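Cloth bags last for years if they are looked after. Most of the ones handed in to us have nothing wrong with them beyond creases and a bit of grit in the seams.

Turn the bag inside out over a trash can and brush along the seams with an old toothbrush. Wash it cold with dark colors, still inside out. Pull it into shape while damp and hang it by the bottom hem – handles stretch if they carry the weight.

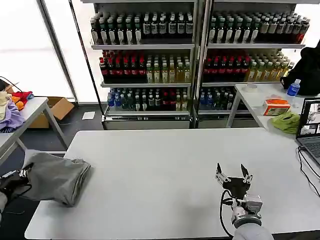 **Clusura Housekeeping Team** – page kept by Asabe Anozie

A gray cloth bag left crumpled on the table picks up whatever was there before it. Wipe the table first, lay the bag flat and smooth it from the closed end toward the opening. Fold it in 3, lengthwise, then roll it up.

For bottles, open the bag fully before you load it. Stand the heavy ones in the middle and tuck a dish towel between glass and glass. Don't lift a full bag by one handle.

Drink spills: blot, then soak for about 27 minutes in cool water with a spoonful of dish soap. Red stains may need a second soak.

Spare bags go in the bottom drawer, rolled, open end up.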